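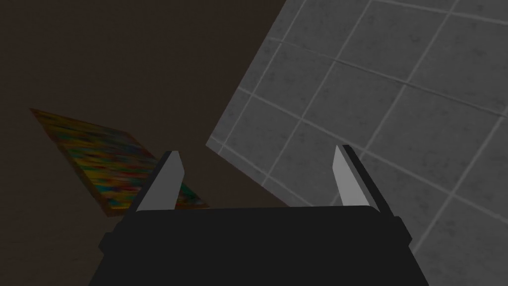 Fig. 2. Open gripper from behind, computer render.

Section 2: Getting your Skerker frame on the wall and online

I've hung a lot of these by now, and the part people rush is the Wi-Fi, so do that on a table first. It's so much easier with the cord in reach!

1. Plug the frame in and hold the side button until the logo shows up.
2. Pick your language, then your home network. Type the password slowly (the on-screen keyboard is tiny, sorry).
3. Let it update. Mine took long enough for a sandwich.
4. Open the Ludeo app on your phone, tap Add Frame, and type in the code from the screen.
5. Send one picture over as a test. If it doesn't arrive, restart the frame and try again before you touch any settings.
6. Unplug it and screw the bracket to the wall. The two holes are 148 mm apart, center to center.
7. Slide the frame down onto the bracket until it clicks, then plug it back in.

Note: Guest networks can be trouble. Lerato Zwane wrote to me about hers in May, and switching to the main network fixed it.

Caution: Don't hang it over a radiator or a stove. And please check for wires before you drill — I hit one once and lost the kitchen lights for a whole Tuesday.

If the picture looks sideways, go to Display, then Rotate, and pick Auto. Sleep hours are on the same page.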